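Chapter 13
Surface Finish and Its Measurement

A drawing gives the size and shape of a part. It must also state how rough or smooth each face is to be left, as the finish affects wear, the grip of paint, the ease of cleaning and the way light is thrown back. This chapter sets out the terms used for finish, the means of measuring it, and the choice of a finish for a given duty. Readers should have worked through the chapter on tolerances first.

13.1 Roughness, waviness and lay

Roughness is the closely spaced unevenness left by the cutting edge or the grit. Waviness is the wider rise and fall on which the roughness sits, commonly caused by vibration or by bending of the work. Lay is the main direction of the marks. The three are stated separately on a drawing, and a face may pass on one and fail on another.
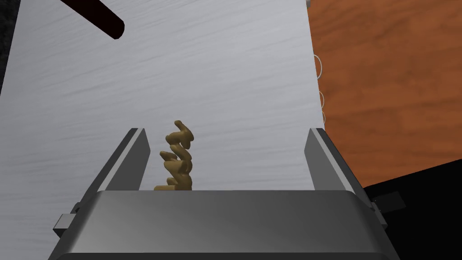

Fig. 13.1 Plate-like grey parts with lighter bevelled edges (computer rendering).

A bevel is treated as a face in its own right. Where no finish is given for it, the general note in the title block applies.

13.2 Brushed finishes

Brushing draws a belt or wheel of fine grit across the metal in one direction. The depth of the marks depends on the grit, the pressure and the state of the belt. At the Galtville works, whose records are used for the worked problems, belts are changed after 100 panels, and test pieces are cut from the first and last panel of each run.
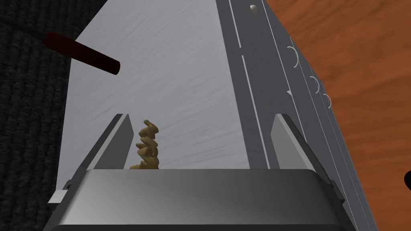

Readings are taken across the lay. A reading taken along it follows the bottom of a single groove and gives a figure that is too low. In the Galtville trials the error was nearly 70 per cent on coarse work. At least 2 readings are made on each test piece, and the higher is entered.

Why is the higher reading entered and the mean left out?
The limit on the drawing is a maximum, so the roughest place tested decides whether the piece is accepted.
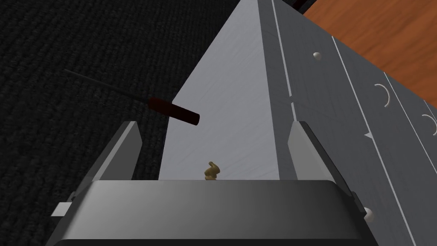
What should be done if a test piece is scratched in handling?
The piece is set aside and a fresh one is cut from the same panel. The loss is entered in the run sheet.

13.3 Textured and covered faces

A stylus instrument of the Plarnum type needs a hard face. On cloth, felt and soft coatings the point sinks in or catches, and the trace has no value. Such faces are judged by eye against a master sample under fixed lighting, as in the Erkness method given in section 13.6.

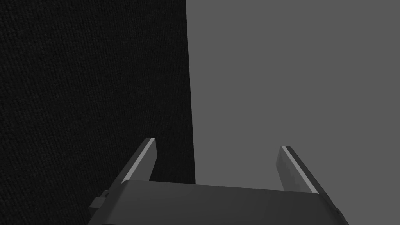 Fig. 13.2 Dark surface with a fine, even texture against plain mid-grey (computer rendering).

Master samples fade and should be kept in a closed drawer when not in use.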